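Before You Sign for the Second Arm

Equipment planning, 2019-10-01

The quote from Ulmont came in last week and it has already been forwarded to half the building, so I might as well say in the newsletter what I've been saying in the hallway. I don't think we should buy the second workstation this budget year. I could be talked out of it, but it would take better numbers than the ones in the quote.

Start with what's in there. The grippers are listed at 559 dollars a pair, and that is the line everybody quotes back to me. Fine. It's a decent price. Then come replacement fingertips at 69 dollars a set, listed as "consumable," with no word on how fast we would be consuming them. Kwadwo Zakaria went through our own purchase records and found 17 sets ordered for the first station between July of last year and now. Do that multiplication yourself and see how you feel about the cheap gripper.

The service plan is another 600 dollars per arm per year. It covers parts that fail "in ordinary use." I wrote to Ulmont to ask whether closing on a tabletop by accident is ordinary use, and what I got back was a brochure.

Then there's the work itself. The case for a second station leans on the cash-handling trials, the idea being that small folded bills and open cups are a fair stand-in for the till jobs that Tawfik wants done at its stores. Maybe so. A folded bill is thin, it lies flat, and a finger has to get hold of it without scraping the table. Crumpled ones are a different job. I'd like to know how often each kind gets picked up on the first try, with the same program, over a full day and with no one nudging the cups between runs. We don't have that figure. We have a highlight reel and a very enthusiastic slide.

I asked Allus for a competing quote, mostly to see what would happen to the first one. Their arm costs more up front and the fingertips are included for two years. They also want us on their own control software, and anyone who was here for the Fliltetti changeover will remember how long "a weekend of migration" can last. So I'm not pushing Allus either. I only want both quotes on the table with the same columns filled in: purchase, tips, service, training hours, and the cost of the bench and cabling that never seems to make it into anybody's total.

Floor space is another line with a blank next to it. The plan shows the new station sharing power with the old one. Facilities hasn't signed off on that, and they should be asked before a deposit goes down - it was done the other way around last time, and we paid an electrician's weekend rate for it.

What I'd do is rent. Ulmont will lease a single arm by the quarter, though you have to ask, and they don't sound happy when you do. One quarter would give us a tip replacement rate we could believe and a first-try number for flat and crumpled bills. If those hold up, buy it in the spring and I'll sign the form myself.

Comments on the draft budget go to Kwadwo. Please send him the spreadsheet with your changes marked - he has asked twice now.

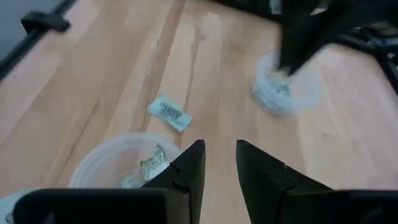

One more thing on the spreadsheet: the tab labeled "Year 2" still has the service plan at zero. It isn't free in the second year. I checked.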